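Two arms, one table and a lot of black dishes

The people behind Mangubat would like you to know that their two-armed table-clearing rig can sort out a messy worktop. After a Tuesday evening at the shared workshop where they are building it, I would say it can sort out some of one, given patience.

The project is run by Aitana Requena and Fidel Núñez, who pay for bench time at Fludik like any other member. They began with a single arm in August, added a second when the first kept knocking things over, and have so far spent 3,000 euros, not counting the arms, which they bought second-hand. The idea is simple enough to say. You leave small dishes on a wooden table, and the arms move them onto a raised metal stand in the middle. The two builders talk of a kit that other home makers could put together over a few weekends.

I have heard that sort of talk before. Requena keeps a log of every try, and it stood at 1,312 when I visited. Asked how many of those had gone from start to finish without a hand reaching in, she looked it up and gave me the number straight: 113. She thinks the rate is climbing. Núñez thinks so too, though he admits that the later runs used fewer dishes.

The choice of dishes is odd. They are dark, angular things, several of them glossy, and shiny black surfaces are known to give cameras trouble. Núñez says that is the point, and that a system which copes with these will cope with a cereal bowl. Perhaps. I did not see a cereal bowl tried, and neither builder had a date for trying one.

Other members are split. Maximiliano Carretero, who makes furniture under the name Valwood, likes having the project in the building and has lent a hand with wiring. Noreen Gondal is less taken with it. "I can clear that table in the time it takes them to start the software," she told me. She also wonders who would want two arms and a metal frame at home when a tray does the job.

The pair hope to publish their parts list and code before the end of the year. There is no price for a kit — nor, as far as I could learn, anyone waiting to buy one. Fludik says the rig can keep its spot for now, and members will be asked again when the bench rota comes up for renewal. 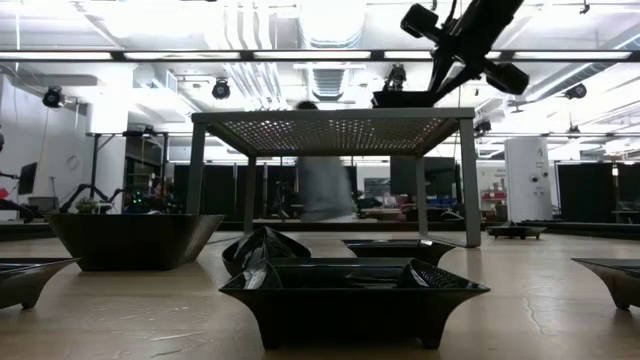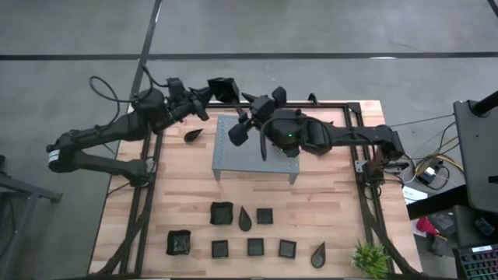
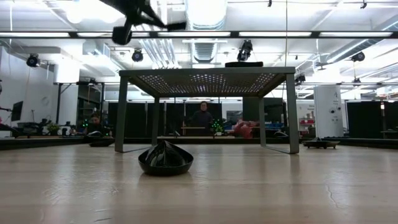 Dark dishes and the perforated metal stand during work on the Mangubat rig. The middle picture shows both arms at the table.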